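Wollham Care Fee Tracker, data card

What's in it: weekly fees charged by 280 residential care homes, set beside what the county pays toward a publicly funded place in the same building. There are 496 rows. Homes that changed their fee partway through the year get a second row, and one called Goodall Court gets 6, for reasons its accounts do not share with us.

Where it came from: council payment notices, published as scanned PDFs, apparently by someone who disliked both scanning and PDFs. Figures were typed in by hand and checked against each home's own price list. If the two disagreed, the price list won and the row carries a "disputed" flag.

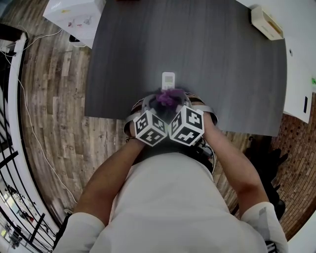

Columns are home_id, district, fee_private, fee_county, gap and flag. The gap is the private fee minus the county rate, per week, in dollars. Rows flagged "fuzzy" were matched on a similar name only, and are fuzzy in the way the purple thing in the gripper's jaws is fuzzy: plainly there, hard to put a name to. Leave them out of any total you plan to read aloud to an elected official.

Known problems: the Trokel district reports monthly, so its fees were converted. Bella House appears under 2 spellings. The November top-up payment is missing throughout, as it was announced well before anyone decided who would get it.

License: free to reuse with credit. Corrections are welcome, preferably with a page number.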